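**Two-arm bench cell, Rultthorpe frame kit: purchasing notes after a month**

We bought one cell in September to decide whether the Wornton site should budget for three more. Celeste Bravo ran the dish and laundry tasks; I kept the cost sheet.

Reach is adequate. With a two-tier rack at the right and a laundry basket at the far left corner, both grippers get to the middle of the table.
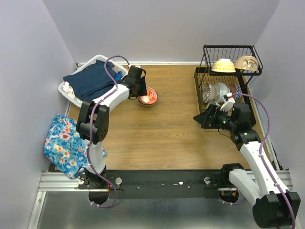
*Rack with bowls on both tiers, one more bowl at the left gripper.*

Cabling is the weak point. The purple leads run outside the elbows on white ties, and the kit ships with too few. Budget 200 for spare leads and ties. Mounting rail and knobs: no complaints.

Thin dishes are a fair test of the fingers – plates need a firmer pad than the stock one. Pads from Jultitz cost 300 per set and should go on the first order.
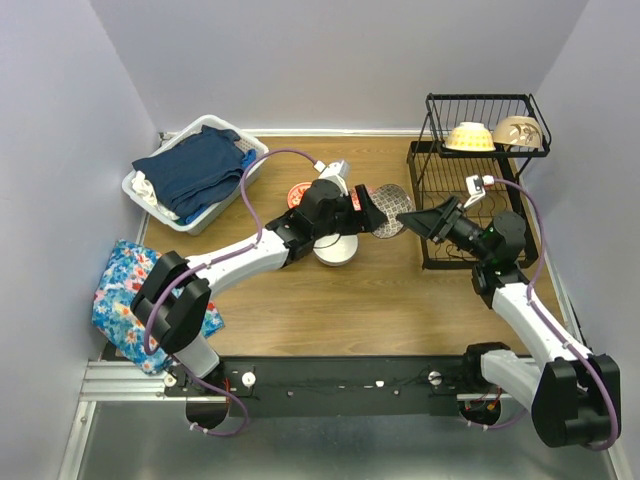 *Plate held upright by the left gripper, lower tier of the rack clear.*

Allow 656 for the enclosure walls, quoted separately. Santino Lucero's draft left them out, along with more than 400 in freight.

Rating: 7/10. Order one additional cell and hold the other two until Figueroa confirms lead times.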